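Keeping a Bike in a Small Apartment

Updated 1/15/26

Since Vesville started ticketing bikes chained to street trees and sign posts, more of us on Orholm Avenue have been bringing them indoors. A few things that help.

Wipe the tires before you cross the threshold. An old hand towel on a hook by the door does the job. In winter, go over the rims and chain too, as road salt will mark a wood floor overnight.

Hang the bike from a stud. Drywall anchors work loose. Most wall hooks hold up to 80 pounds if the screw is in solid wood. Drill a pilot hole first and put the hook high enough that the back tire clears the baseboard.

Tape a square of scrap vinyl to the wall where the tire touches. Black scuffs on flat paint rarely wash off. Try a damp melamine sponge, lightly, and expect to touch up the spot.

Clean the chain over something you can throw in the wash. A dark cotton cloth is good for this. Spread it flat, use 2 rags, one for degreaser and one for drying, and put on less oil than you think you need.

Write down the serial number, usually stamped under the bottom bracket, and keep it with your lease.

Take e-bike batteries off the charger before bed and keep them away from the front door, so your way out stays clear.

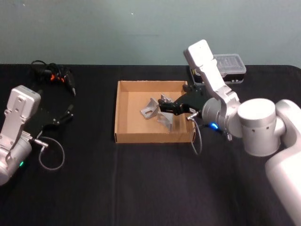
A black cloth spread over a table.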